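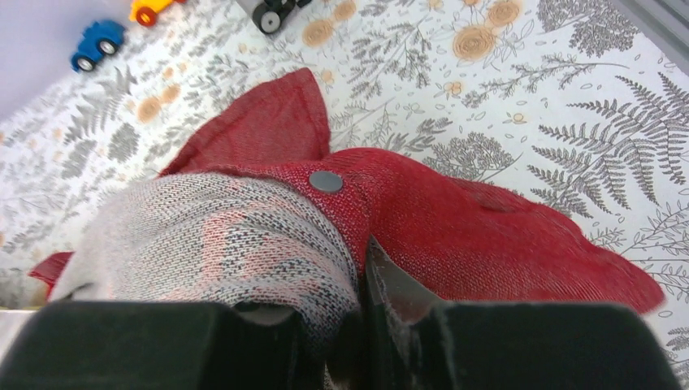 Photo: Adeel Bukhari

Letting down a hem

I have been putting off my mending pile for most of a year. When we moved to Campbell in April the pile went into a box, the box went into the hall closet, and I bought two new pairs of pants so I would not have to open it. Last week I opened it. There were eleven things inside, most of them small jobs: a missing button, a split seam under an arm, a pocket with a hole in the corner. The one that took real time was my daughter's school skirt, which had to come down by an inch and a half.

I learned to sew from Rhonda Ross, who lived two doors down when I was in my twenties and did alterations out of her dining room. She charged very little and was booked up all year. Her rule for hems was to look at the inside before you promise anybody anything. If there is a deep fold you have something to work with. If the factory trimmed it close, you will be adding a facing, and that is a different job with a different price.

The skirt had a two-inch fold. I picked the stitches out with a seam ripper, every fourth stitch on one side, then pulled the thread from the other side in one long piece. It takes longer than cutting straight through but I have put a hole in enough good fabric to be patient about it. Then I brushed out the lint that had packed into the crease and pressed it flat from the wrong side.

The old crease is the hard part. On cotton a damp cloth and a hot iron will usually take it out. On wool I use white vinegar mixed half and half with water, dabbed along the line, and then a press cloth and steam. I test it on a seam allowance first. This skirt is a wool blend and most of the line came out on the second pass. There is still a faint mark if you hold it up to the window. I considered covering it with a row of braid and my daughter said no.

For thread I used what I had, a Narton polyester in navy. It was a shade too dark against the skirt but hem stitches hardly show. I did it by hand with a catch stitch. I have a machine with a blind hem setting and I have never once got it to behave on the first try, so for anything under two yards around I sit down with a needle.

The rest of the pile went quicker. The shirt buttons took one evening. The pocket corner I patched from the inside with a piece of old pillowcase, which is softer than the iron-on patches and does not come loose in the dryer. One sweater I gave up on. The elbow had gone past darning, and I unraveled a sleeve to keep the yarn for other repairs.

I asked at the dry cleaner what they would charge for the skirt alone, and then for the whole box. The box came to $175. I am not against paying for it. A lined coat or a zipper in a leather jacket I would take in without thinking twice. But the skirt was an evening and a half of sitting down, and I would have been sitting down anyway.

A few people asked after my last post what I keep in my sewing basket. I have small scissors that cut nothing but thread, a seam ripper, glass-head pins, a tape measure, beeswax, a thimble I bought from Hülya Öztürkmen when she closed her shop, and a packet of assorted needles. The thimble is the only one I have owned that fits. I keep a piece of dry soap for marking dark cloth and a pencil for light cloth.

Next is a coat of my husband's that needs a new lining in both sleeves. I have the fabric but have not cut it yet. If anyone has set a sleeve lining without taking the whole coat apart, please leave a comment and tell me where you opened the seam.

Posted November 2022 in Mending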